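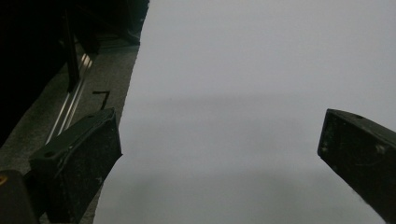
Hellgraue Fläche, matt, ohne Aufdruck.

Start Galerie Werkstatt Material Kontakt

Papier und Pappe in der Werkstatt Hastley

Seit März räumen wir das Papierlager um. Die alten Bestände aus Dronthorpe lagen bisher in 19 Mappen, sortiert nach Lieferjahr und leider nicht nach Format. Jetzt kommt alles in flache Schubladen, große Bögen nach unten. 

Zum ersten Bild: glatte Oberfläche, links eine ziemlich gerade Kante. Quer über die Mitte zieht sich ein schwacher dunklerer Streifen, ein weicher Schatten oder ein leichter Knick. Bögen mit Knick kommen bei uns in die Schublade für Zuschnitte und Probedrucke.

Die Liste führen wir unter der Nummer 1412. Eingetragen werden Format, Ton und Zustand. Fast 4000 Blatt sind erfasst, es fehlen noch drei Mappen und die Reste aus dem Nachlass Huamán. Weitere Bilder folgen, wenn die Schränke stehen.

Kategorie: Werkstatt, Papier, Lager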